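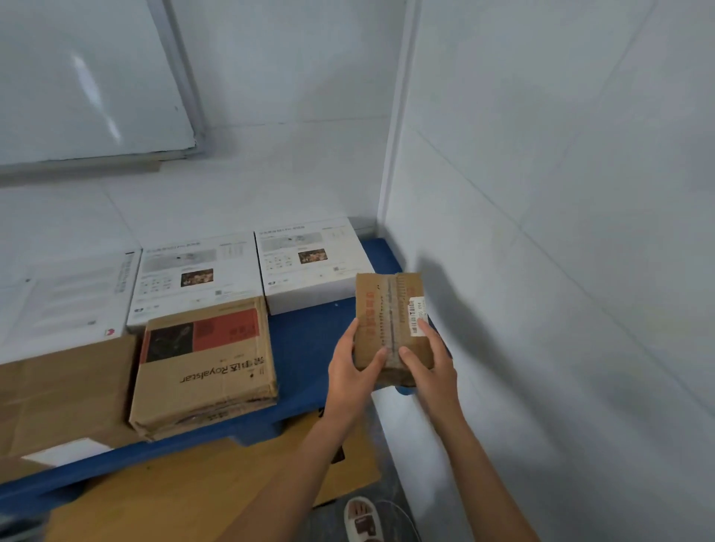 Rutside is hiring demonstrators for its Clotamdale site, starting in September. A demonstrator does ordinary warehouse chores while wearing a camera on the head, and our robots learn the chores from the recordings. The star of a typical shift is a small brown cardboard box with tape down the middle, held between two palms over a blue plastic pallet. If you can picture yourself giving that box your full attention, and then giving it again to the next one, please read on.

Home | Openings | Sites | Contact

The work comes in two halves. Mornings are by hand: you pick up, turn, stack and set down packages at a calm pace, keeping your hands where the camera can see them. Afternoons are by remote control, when you sit at a desk and steer a pair of arms through the same job. The arms are slower than you are and will make you feel like a genius for about a week.

Our current set, which we call Flarulach, has 2057 usable demonstrations. We want 2955 before we move on to shelves. Dropped boxes are fine and go in a separate folder. Dropped boxes followed by swearing are also fine, as we don't record sound.

You will need:
– two working hands and decent eyesight (glasses fit under the headset)
– patience with cardboard, including the crumpled kind
– the ability to do a thing the same way on the tenth try, and a different way when asked

Experience with robots is welcome but gives you no edge. Our best operator on the Tawfik desk came from a bakery. Gamers tend to do well in the afternoons and complain in the mornings.

There are 17 places, full time or half days. Training is paid, and so is the time spent waiting for somebody to restart the software, which adds up nicely. Shifts start at 8 a.m.

To apply, send Henryk Kaczorowski a short note saying when you could start and whether you prefer mornings or afternoons. Please quote job number 2319. No cover letter – he has read enough of them.

Last updated: September

This site uses cookies to remember your settings. Accept | Decline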